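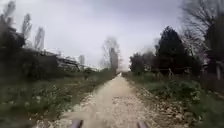 Photo: Valdir Cordeiro

I've got a new favourite path! It's the long gravel one out past Mirnano, and I've now walked it three times in June alone, which for someone who used to drive to the postbox is quite something.

What I love is how straight it goes. You look up and there it is, a pale line getting thinner and thinner until it slips into a gap in the trees, and you think, well, I'll just go as far as that. Then you get there and want to see a bit more (I always do). The grey days suit it best, I think. The sky goes a soft sort of lavender-white and you can walk for ages without squinting or wishing you'd brought a hat.

Underfoot it's a lovely mix. The middle is worn smooth, and the stones gather along the sides, so I stick to the centre and let my feet get on with it. Proper boots feel like overkill. I went in my old trainers and was perfectly comfy for the whole 16 kilometres, there and back, with a cheese roll at the far end.

And the verges! I'm so glad they're left scruffy. There are all sorts of low weeds in among the grass, with little pale leaves, and on the left a great dark hedge that looks nearly black when the light is poor. Fergus Guthrie, who knows his plants far better than I do, has promised to come along next time and put names to things. I've bought a notebook specially.

We're setting off at half past seven, with two flasks and up to four cheese rolls each. Shout if you fancy joining us!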